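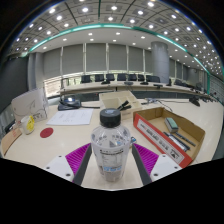 # Trernadgate desk-tidy set

Notes by me, Dilani Dissanayake. Last touched 03/12/2019.

Hello! If you've found this folder, you're probably from the Plitora side and want to know what we've been up to. It's 803 short recordings of ordinary office jobs – picking up a bottle, putting a marker back in its box, shifting a cup – done with the hand-held gripper so the arm can learn from them later.

## Who did the recording

Seven of us from the facilities team, me included. We're the people who reset the meeting rooms anyway, so we know where stuff ends up (everywhere, mostly). I was a bit wary at first, and so was my shift partner, but we asked for 2 things in writing before we started and got both: no cut in hours, and no timing of individual people from the files.

## What's changed for us

- Recording counts as paid work, in 33-minute slots
- Evening resets are still done by hand
- Two of us are training on arm upkeep with Nuvevano, which I'm really enjoying!

## Known problems

Clear plastic is a pain. Labels blur up close, so please don't use these for reading text. Thin cables on the desk are not labelled yet – Amarasinghe has the list.

## Using it

Internal only for now. Ask me before you copy anything out.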